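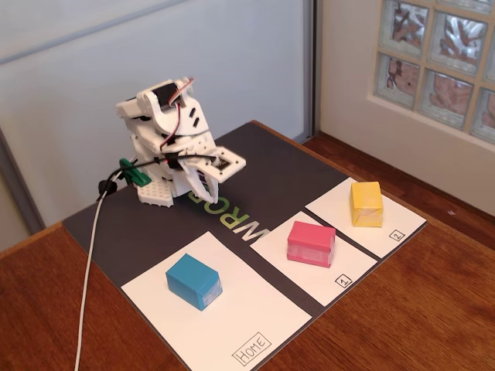
The Trevon arm on its mat, with the HOME, 1 and 2 zones laid out along the front.

Quick one tonight as I'm meant to be packing. Second part of the Trevon desk arm review, first part was the unboxing in January and I said I'd come back once it was built. Well it's built.

Bought the kit from Flerley for £84, printed parts included. You can get the files only and print your own but my printer is in bits again so no. Delivery 14 days, which felt long. Box fine, bag of screws fine, instructions - hmm. Step with the shoulder joint is drawn back to front, I had it together and apart 2 times before I twigged. There's a corrected sheet on the Skellton forum, get that before you start.

Servos. Ok for the money. The wires are left to you to sort out, no clips or channels in the print, so mine just loop over the top joint and down the side. Works but it looks a mess and I keep thinking it'll snag. A few cable ties in the box would of been nice.

The base plate is the best bit of the whole thing. Grid of little square holes all over it so you can bolt on whatever you want.

Sorting job I've set it is dead simple - blue, pinky red and yellow blocks, paper zones, marker pen. The tape on the blocks is clear stuff and it does catch the light a bit, worth knowing if you plan to add a colour sensor later. Gripper fingers are curved, which I thought would be a pain with square blocks. Less bad than I feared, though you have to come straight down on them. Go in at an angle and the block skids off.

Software is a plain page of sliders, save a pose, play them back. Saves fine, loads fine, no undo!! Lost a whole evenings poses to one wrong click. Export often.

Compared to the Henriques arm, that one is £315 and has metal joints and propper support. If you need it for a classroom full of kids I'd look there. For one person at a table the Trevon will do.

Would I buy it again, yes, at that price. Not if it goes up.

Next post is the colour sensor, if it turns up. Right - suitcase.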